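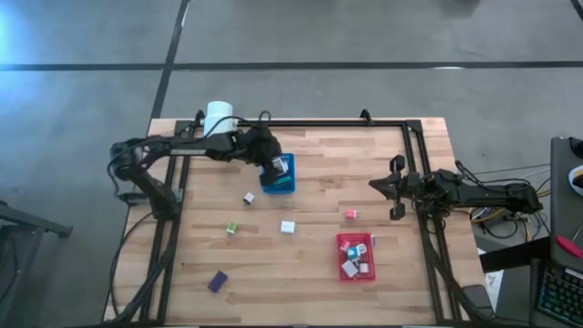
# Sorting chargers and small electronics on a bench top

Applies to: loose power adapters, chargers, power banks, small lamps and other palm-sized items. Does not apply to mains extension leads or anything with a swollen or leaking battery.

Last revised May 2023

## Before starting

Clear a wooden table or bench and wipe it down. A butcher-block top is suitable, provided the finish is sound. Grit caught in the joints between strips will scratch glossy casings, so brush along the grain first.

Use plastic bins in different colors and assign each color before handling anything. This page uses:

- **Blue:** keep, tested
- **Red:** unidentified or waiting for a test

Any rigid plastic bin or basket will do. Our slotted ones are the small Kultholm size, 355 mm on the long side. Slots let you see the fill level from the side, but thin cables work their way through them. Coil and tie cables before they go in.

## Step 1: Spread everything out

Tip the drawer or box out and separate items until none of them overlap. Lay adapters flat or on edge, whichever leaves the rating text readable. Round items roll. Put them on the side of the table farthest from you, or stand them on end if the base is flat.

Do not start testing yet. Pairing is much faster when every part is in view.

## Step 2: Read the ratings

Regulatory text on white adapters is usually printed in small gray type. Tilt the adapter under a lamp until the text catches the light. Record three values on masking tape and stick it to the casing:

1. Output voltage
2. Output current, in mA or A (1000 mA is 1 A)
3. Connector type

If the print has worn off completely, the adapter goes in the red bin. Do not guess from the size of the casing.

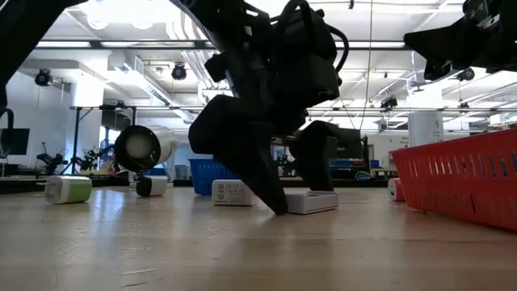
Panicker objects to the masking tape: it leaves residue after a summer in a warm drawer, and a paint marker on the flat side of the casing lasts longer. Either method works. If you use a marker, let it cure overnight before stacking.

## Step 3: Match adapters to devices

Voltage must match exactly. The current rating of the adapter must be equal to or higher than the device requires. Check polarity on barrel connectors; the symbol is printed beside the rating on most units.

Tie each matched pair together with one reusable strap. Power banks are stored with their short cable only.

## Step 4: Test

Test on a socket with a switch. Leave each adapter connected to its device for 2 minutes, then feel the casing. Slight warmth is normal. Reject any unit that buzzes, smells or shows a cracked housing.

Passed items go in the blue bin. Failed items go to electronics recycling, never in household trash.

## Step 5: Label and store

Label the short end of each bin. The inventory for the Leswood workshop runs to 154 entries and is kept as a plain spreadsheet with four columns: item, rating, bin, date tested. A home drawer needs only the label.

Store bins off the floor and away from radiators. Charge power banks to half before storage and check them again in June.

## Notes

- Gorkton straps in the narrow width slip on thin cables. Use the wide ones.
- Spare lamps go in last, on top, with the lens facing up.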